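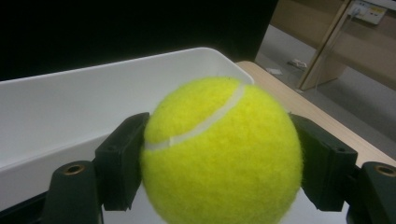

A tennis ball and a white plastic bin.

The Bin Is Where Tennis Balls Go to Be Forgotten
By Anastasia Karras
December 29, 2022

Storage of used tennis balls is treated as a solved problem. A bin is bought, the balls are put in it, and the matter is closed. I kept balls that way for years at the Skornholm courts, and I now think the open mixed bin is the main reason clubs and households own too many tennis balls and play with bad ones.

The argument depends on a few properties of the ball itself, so those come first.

What wears out

A standard pressurized ball is a hollow rubber core, filled with gas above atmospheric pressure and covered in felt. The two parts age separately. The core loses pressure through the rubber wall whether or not the ball is hit. The felt changes mostly in use: it fluffs up first, then mats down, and on hard courts it wears thin. Fluffed felt raises drag, so the ball slows down. Bald felt does the reverse.

A ball can therefore have good felt and a dead core. That combination is common, and it is the one that open storage handles worst. A can opened in June and played with once will leave balls that look close to new in the winter and bounce like fruit. Put them in a bin with balls opened last week and the eye can't separate them. Color helps a little, in that clay and dirt leave a record, but indoor balls stay bright long after they have stopped being useful for a match.

Pressureless balls complicate this further. They get their bounce from a stiffer, thicker wall and keep it far longer. They are heavier on the arm for some players and perfectly suitable for a ball machine. Once they are mixed in with pressurized balls, the printed marking is the only quick way to tell them apart, and markings rub off.

The drop test

The test I use is crude. Hold the ball with its underside at a fixed height above a hard floor, release it without spin, and note how high the underside comes back. From 100 inches, a sound match ball should return to between 53 and 58 inches at room temperature. Few people have a ceiling that makes this convenient. A lower release point works well enough if a new ball is dropped beside the old one and the two are compared.

Squeezing by hand is the popular alternative and I don't recommend it. Hand strength varies, the result depends on whether the seam is under the thumb, and people squeeze harder when they already suspect the ball. Cold is also a confounder. A ball brought in from an unheated shed will feel stiff and bounce low, and both will change after an hour indoors.

The seam deserves a look while the ball is out. It is the line of adhesive where the two felt panels meet, and it should be continuous. A felt edge lifting from the seam will peel further under play. I move such a ball down a grade even if the core is still good.

My results

In the fall I tested every ball we held, including two crates from the old Sondincombe hall that had not been opened since the move. The total was 1,966. Of these, 54 passed the drop test and had felt I would accept for a match. A further quantity passed for drills. The remainder had been stored, moved, insured and swept around for no benefit to anyone.

I don't offer this as a study. One building, one tester, one wooden pole with tape on it. It was sufficient to change how I store balls.

The common response when I gave those figures was that balls are cheap. The balls are cheap. The space is less so, and the time spent picking through a bin for two matching balls before each session is never costed at all. The other response was that the dead ones are fine for the kids. They are poor for the kids. A beginner learning to judge a bounce should have a ball that bounces the same way each time, and low-pressure junior balls are made to do that. A dead adult ball does it by accident, to a different degree in each case.
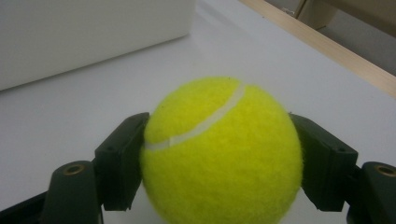 Grading by container

My proposal is that a container should hold one grade of ball, and that the grade should be written on the container. Three grades cover most needs: match, drill, and out. The last must be a real category with a real exit, or it turns back into storage.

Match balls stay in their original cans with the date of opening written on the lid. Resealing with the plastic lid does not restore pressure, and I make no claim that it does. It keeps each set together, and the balls in a set have the same history. Pressurizing containers do slow the loss. I tried one sold under the name Nivia and another called Ding, and both were adequate. For a household that plays every week they are hard to justify, as the felt will be finished by the time the pressure is worth saving.

Drill balls can go in an open bin. A plain plastic bin is good for this purpose: it wipes clean, it doesn't snag felt, and grit falls to the bottom where it can be tipped out. Wire baskets are easier to pick up with, but a broken wire will pull fibers. I would set a limit of 54 balls for one coach and one court, a number I arrived at only because it is what our bin takes below the rim. A full bin is the signal to retest before adding anything.

Out means out of the building. Schools take cut balls for chair legs, though many are already supplied and it is polite to ask. Dog owners take some, with the caution that felt is abrasive to teeth and a chewed ball can be swallowed in pieces. Some areas have ball recycling schemes. Rubber and felt bonded together are awkward to process, so the household recycling cart is usually the wrong place.

Objections

Grading takes time. My rate is 10 balls in 5 minutes with a comparison ball, including the look at the seam, and faster after the first few rows. That is tolerable for a household and tedious for a club with a backlog. The backlog only has to be cleared once, provided the containers are kept separate afterward.

A stronger objection is that players differ. Some are content with a slow, soft ball and find new ones hard to control. I accept this. They can draw from the drill bin as often as they like, and the label will tell them what they are getting.

The weakest objection is that a dead ball might come in handy. I held 1,966 balls on that principle. I have used four of them, all under the same table.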